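Right, it's January, it's raining sideways in Govdale, and I have finally started on the boxes from the move. I know. We moved in the summer. Please be kind, I've made a pot of tea and I'm going in.

For anyone new to my ramblings, we came over from Sornthorpe with far more stuff than a house this size can hold, and what didn't fit in cupboards got pushed into the back bedroom and the door got shut. Every time my sister rings she asks how the back bedroom is and I change the subject.

The plan (Petronella's plan really, she's much better at this than me) is one box at a time, and you're not allowed to open the next until the last one is flat and by the front door. Keep, pass on, or bin. She says the trick is not to sit down. I have sat down twice already.

Box one was all tea towels and one lonely saucepan lid. Lovely start, very quick, felt extremely pleased with myself. Box two was school reports and birthday cards, and that was the end of the next hour.

Then on to the soft things, which I'd been putting off because it's all fabric squashed in together and I never wrote on the outside what was what. Past me was in a terrible hurry and also, I think, out of marker pens.

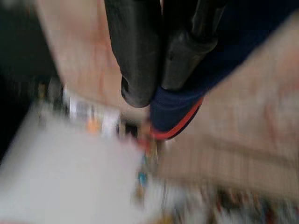
Something navy with a red-orange edge. Anyone who knows me knows how I feel about a nice bit of trim.

I do love navy, it goes with everything and forgives a lot, and a bright edge cheers it up no end. Straight on the keep pile! Cillian has just put his head round the door and said the keep pile is looking quite tall. Cillian has 4 coats, so I'm not taking notes.

A few of you have asked where the pass-on things are going. Nobuhle is collecting for the swap table at the Ndlovu hall and she'll take bedding, curtains and clean clothes, but please no pillows, they've got pillows coming out of their ears. She's there until teatime and there's usually cake if you're early.

Keabetswe, if you're reading, I've found your blue casserole dish!! It was wrapped in a bath mat. I'm so sorry, I swore blind I'd given it back. I'll bring it round with something in it.

Stopping there for today because my knees have had enough and the tea's gone cold. Still 7 boxes to go. If anybody has a good way of storing spare blankets without a loft, do tell me, I'm all ears.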